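Unit 2: Working Rules for Simulated Grasping of Thin Objects
Course handout, N. Farooqui

Read this before the March lab session. The rules apply to every simulated trial submitted for credit, including reruns.

1. Scope

Thin objects are prints, cards, sheets and anything else whose thickness is small next to its other two dimensions. They are treated separately from blocks and bottles because contact errors that are harmless on a thick object can decide the outcome on a thin one. A collision shape that is slightly too large will let the fingers close on nothing and still report a grip.

2. Before the run

Check that the collision shape matches the visible shape to within the tolerance on the scene sheet. Set friction from the course table. Do not tune friction to rescue a failing grasp. Record the random seed, the time step and the solver settings in the header of the log.

The wrist view must show both fingertips and the target. Where a second object overlaps the target in that view, name both in the log and state which one is to be grasped.
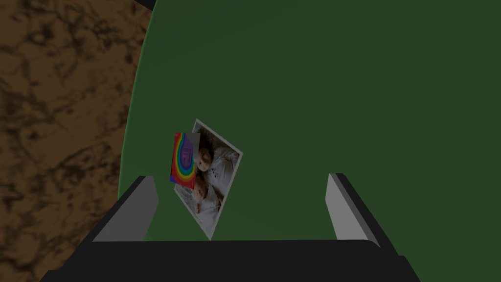
Wrist view: overlapping targets

The rainbow card lies across part of the larger photograph's upper left, and both items are tilted in the gap between the fingers. Under Rule 2 the log entry for a view like this names the two items separately ("photograph, white border" and "card, rainbow print"). "Picture" alone is rejected as ambiguous, as either item could be meant.

Three further points apply.

Position in one view does not establish contact. An item between the fingers may be held, resting or passing through. Contact is claimed only from the contact log.

Printed content is not scene content. People shown on a print are not entered as people in the workspace, and the safety-zone rule is not triggered by them.

Centering is judged against both fingers. If the target sits closer to one finger, note which one. Correct the approach before closing, and log the correction as a separate motion.

3. Reporting

Report every trial, including aborted ones. The reference set prepared by Ostrowski and Lindqvist holds 1,000 trials, of which 109 were aborted. Students who drop aborted trials from the denominator will have the section returned.

State success as defined before the run. "Lifted and held until the end of the episode" is acceptable. "Looked stable" is not.

Submit logs to I. Ferreira by Sunday. Late logs are marked on Section 3 only.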